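Gripper drops out part way through a cloth job — cable or settings?
Brallstead Builders' Board > Arms and grippers

himadach_hal
Hello all, and sorry in advance for the ramble. We've been teaching our arm to move cloths between a bin and a round table, and since September it's been a joy, really. Then last night the gripper started faulting. It closes on the cloth, the arm starts to lift, and the gripper goes dead until I restart the whole lot. It did it 2 times before supper, and I'm a bit nervous of it now. Cloths in the bin, gripper over the white one:

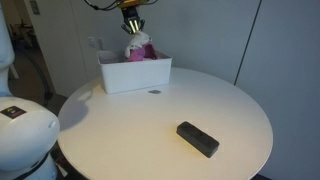
Re: Gripper drops out part way through a cloth job

tromden_tea
Oh, I do feel for you, I lost most of a summer to one of these! My money's on the cable. Look at how yours loops out from the top of the gripper. Every time the last joint turns it tugs the plug a little, and after 1000 or so turns the pins start to give. Switch off, wiggle it gently at the gripper end and see if it feels slack. Have you got one with the arm down on the table?

himadach_hal
I have, and bless you for the quick answer.
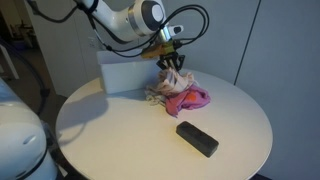

I'd set the closing force to 90 per cent, I should say, as the thicker cloths kept slipping and I got impatient with them.

Lautaro Acuña
Then I'm afraid I disagree with tromden_tea, fond as I am of a good cable story. At 90 the motor is straining against a fat wad of cloth and the gripper may well be shutting itself down. Try 76 and leave the cable alone for now. Oh, and please keep your hands out while you restart — mine snapped shut on my thumb once.

tromden_tea
Fair point about the thumb, but a shutdown like that ought to leave an error in the log. Is there one?

himadach_hal
No error at all, only "connection lost". I've got one more, with the gripper up over the bin and the cloths on the table.
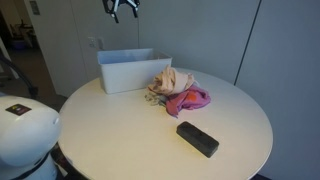

I tried 76 this morning and it still dropped out, though it took longer to do it, so perhaps you're both a little bit right. Karimi are posting me a new cable, and I'll leave the arm switched off until it comes.

Lautaro Acuña
I still say keep it at 76 once the cable's in. Do let us know how you get on!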